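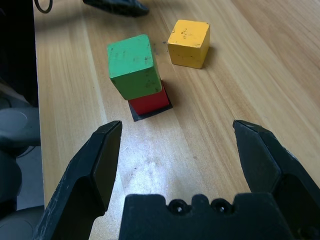 About Plarngate Slope and Soil

Plarngate Slope and Soil is a land restoration company serving private landowners, road associations and small water districts. The company was established to help communities keep hillsides stable after fire, flood or heavy logging. Its main office and nursery are in Grilley, with a second seed store at Moges.

Our Work

The company surveys damaged ground, prepares erosion plans and carries out planting. Crews install straw wattles, brush layers and log barriers along the contour, and clear culverts and roadside drains before the first rains. Native grasses are sown in the fall. Shrubs and trees follow once the surface has settled. Each site is inspected after its first winter, and the landowner receives a written report.

As of 2022-04-30, Plarngate has completed work on 607 properties, the largest of them a 200-acre tract above the Prasico Creek crossing. The company employs 11 permanent staff and takes on seasonal crews each September.

Our Nursery

Seed is gathered by hand within the watershed where it will be used. The nursery grows nearly 100 kinds of native plants, among them deerbrush, mountain mahogany and several oaks. Stock not needed for current projects is offered to residents at cost. Orders are accepted by mail or at the Grilley office.

Leadership

Jouko Kauppinen has served as director since the company was formed. He trained as a forester and worked for many years on road drainage before turning to slope repair. He reviews every erosion plan before it is issued.

Requests for a site visit should include the parcel number, the approximate slope and any known history of slides. Visits are scheduled in the order received, except where a home or public road is at immediate risk.

Shared 11 times
3 comments

Dell R.
Do you sell wattles to homeowners or only install them?

Plarngate Office
We sell them by the roll at Grilley. Stakes are priced separately.

hillside_m
The oaks we bought two years ago are doing well. Will there be deerbrush this fall?

Recent items
Clearing a Culvert Before Winter
Seed Collection Calendar
When to Remove Burned Trees
Directions to the Moges Seed Store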